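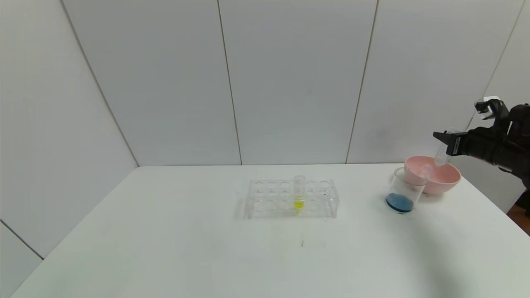
Prorkia ran for 60 episodes over three seasons and was written almost entirely in one room. The science fiction serial was produced by Fedell on a fixed budget, and its scripts were built around a small number of standing sets. The laboratory appeared most often. Stage directions for it are brief and favor items a viewer can read at once: a test tube with a little yellow liquid upright in a clear rack, a beaker of blue liquid beside it. Dialogue was expected to cover the rest.

By the Features Desk | Feb 26, 2022

The surviving scripts fill 3098 pages. Nine writers are credited, though drafts passed between them so often that single authorship is hard to establish. Each outline went through a breakdown, a first draft, and a continuity pass. The continuity pass checked ship time, crew ranks, and the names of ports against a typed guide that grew with every season.
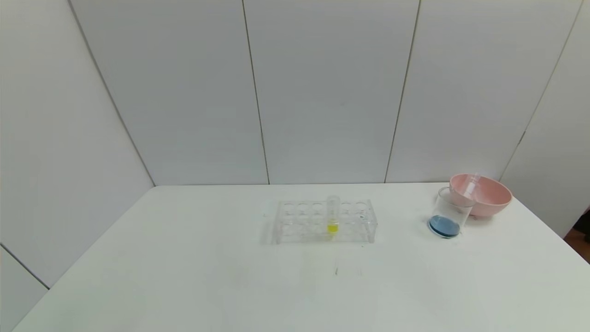

Clear test tube rack on a white tabletop.

Season two changed the method. Mateos, which bought the overseas rights, asked for episodes that could be shown in any order. Two-part stories were dropped, and plot threads carried over from the first season were closed in a single script. The writers kept one long thread, the missing survey crew, by limiting it to the opening log entry. Stations could cut the entry without harming the story.

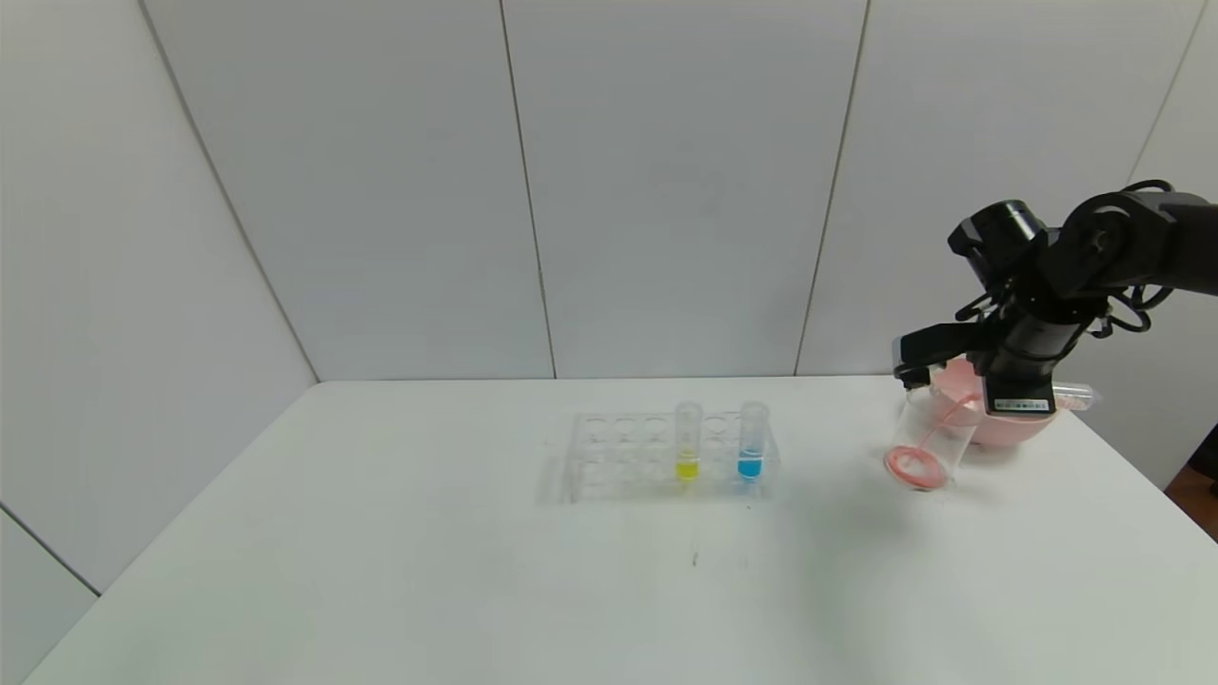
MASTPORT, October

The scripts are now held in the town library, sorted by production number. Broadcast order differs in all three seasons. Carbon copies of the guide are filed separately and may be read on request. Two outlines for a fourth season are in the last box, both unsigned.

Sign up for our weekly newsletter. You can unsubscribe at any time.

Related
How Fedell Lit Its Standing Sets
The Log Entry as a Story Device
Reading a Series Guide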